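# The long quiet of Sabina Seneviratne

Mar 7, 2025

Anyone who spent their evenings with Tiltville in its early years will remember the laugh. It belonged to Sabina Seneviratne, who played the landlady's niece, and it came out of her sideways, usually when another actor was halfway through a line. The producers hated it at first (it ruined takes, and takes cost money), but the letters started coming in and by the second series they were writing it into the script.

I had been hoping to talk to her for years. She left the show when it was at its most popular, turned down a seat on a dancing programme and the offer of a perfume, and went to live in a small house near the sea with a very large number of books. There were stories, of course. There always are when somebody walks away from a thing that other people want. One paper had her feuding with her co-star Mairéad Hayes over a dressing room, and another had her secretly married, and one I kept for a while claimed that she had joined a silent order, which made her laugh – that laugh! – when I brought it up.

"I was tired," she says, pouring the tea before it has had any chance to brew. "I'd been tired since the first Christmas special. I told everyone I was tired, and they put it in the paper as a feud."
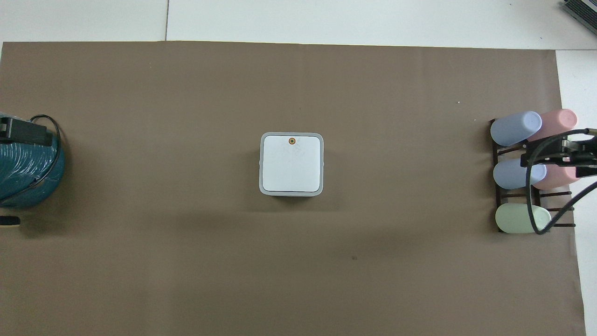
*A square white shape with rounded corners, in the middle of a sheet of brown paper.*

The feud is worth a paragraph, I think, as it followed both women about for such a long time. What happened, as far as I can piece it together from the two of them, is that Hayes was given the room with the window and Seneviratne the one beside the boiler, and that somebody in the publicity office mentioned it to somebody else over lunch. Neither of them had minded very much. Hayes, when I rang her, said she used to sit in the boiler room anyway, as it was the only warm place in the building, and that they learned their lines in there together with their feet on the pipes.

"We were furious for one afternoon," Hayes told me. "Then we read the article out loud to each other in silly voices, and after that I couldn't be cross with her about anything."

They have stayed friends, and it was Hayes who talked her into coming back. The new drama is called Jultosau, after the invented northern island where it is set, and it follows 2 sisters who inherit a ferry company and can't agree on what to do with it. Seneviratne plays the elder, a woman so careful with money that she keeps her own receipts for stamps. Hayes plays the younger, who isn't careful with anything. I have seen the opening episodes and they're a treat, rather slow and rather wet (it rains in nearly every scene) with a lovely bad-tempered supper in the middle that goes on for ages and that I could happily have watched for longer.

She very nearly said no. The script came in a padded envelope, and she put it under a plant pot for a month while she thought about it. Her agent at Lozano, who has looked after her since she was at drama school, rang every few days and talked about the weather. In the end she read it in the bath, all in one go, and rang him back with her hair still dripping.

"I told him I'd do it if I could be home by the end of March to see to the garden. He said that was the strangest clause he'd ever had to ask for, and then he went and got it for me."

Filming took them up and down the coast in vans, and she was plainly a bit nervous of the younger cast, who had grown up watching her. One of them could do the laugh. She made him do it at breakfast every day until he was sick of it, she says, and after that they all got on beautifully.

Drisico, the company behind the series, had 718 people write in asking to be extras on the ferry, and took 30. Seneviratne learned all their names by the end of the first week. She puts this down to having been an extra herself, in a hospital drama, where she lay on a trolley for two days and was called "the appendix" by everyone, including the man who brought the sandwiches.
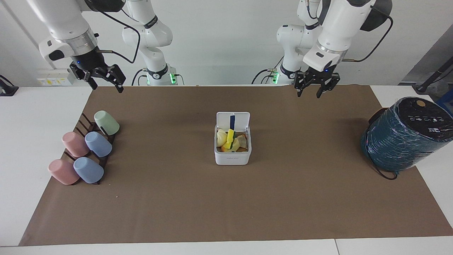 **Will there be a second series of Jultosau?**

Drisico hasn't decided yet. Both leads have said they would come back if the scripts are good, and Seneviratne would want the same promise about being home for the garden.

She is funny about fame now, and kinder about it than I'd expected. People still stop her in the chemist's to tell her about the Tiltville wedding, and where they were sitting when they watched it, and who was with them. She used to hurry off. Lately she has taken to asking questions back, and has once or twice missed her bus over it.

I ask whether she regrets the years away, and she takes so long over her answer that the dog gets up and leaves the room. There are parts she would have liked, she says eventually, and she names one of them and then makes me promise not to print it. But she read a great deal, and she was there for her mother's last spring, and she learned to grow sweet peas properly, from seed, in old cardboard tubes on the kitchen windowsill.

They were on the sill while we talked, a whole row of them just coming through. She sent me home with two, wrapped in newspaper, and strict instructions about slugs.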